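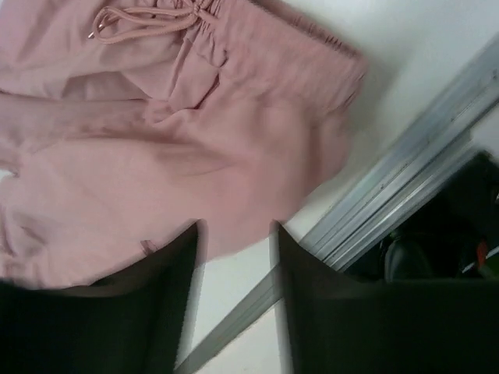

What's in this dataset?

Care label text, typed out by hand from clothes that people wear and wash at home, with a few notes on how each piece held up. I call it Lavorport, and it started as a text file on my old laptop.

Why I made it

I kept shrinking things. After I lost a second wool sweater I started copying down the label on everything before it went in the machine, and then my friends started sending me theirs, and it kind of got away from me! There are 354 labels in here now. Most are in English, plenty are in three or four languages at once, and a handful have only the symbols and no words at all.

What you get

labels.csv — one row per garment
notes.csv — wash notes, matched to labels by the id column
symbols.txt — my plain-word names for the care symbols

The columns in labels.csv are id, garment, fiber, wash_temp, dry, iron, bleach and raw_text. Raw_text is exactly what the label says, typos included (one of them tells you to "wash with like colures" and I would not dream of fixing it). If a label was too faded to read I left the field blank. Please don't read a blank as "no instructions" — those rows say none instead.

Temperatures are in Celsius, even for labels that only said "warm" or "cold." For those I put the word in wash_temp and left it alone, so you'll need to deal with a column that mixes numbers and words. Sorry! I tried splitting it into two columns and hated it.

Fiber is written the way the label has it, so "80% cotton" and "cotton 80" both turn up. There's a small cleanup script called gunn.py that sorts most of that out. It needs Python 3 and nothing else.

Things to watch for

Pants and knitwear are heavily represented and suits hardly at all, which tells you how my friends dress. Kids' clothes are thin on the ground too. The wash notes are opinions. One person's "went a bit fuzzy" is another person's "ruined," and I never came up with a proper scale.

Versions

Version 2 came out in May 2020 and fixed the swapped iron and bleach columns that Beathag Munro spotted (thank you, Beathag, I had stared at those for weeks). I'd like to get the hand-wash rows rechecked by July.

Using it

Do what you like with it, just mention Lavorport somewhere. If you want to send labels, type them out line by line, keep the odd spellings, and tell me what kind of garment it came off.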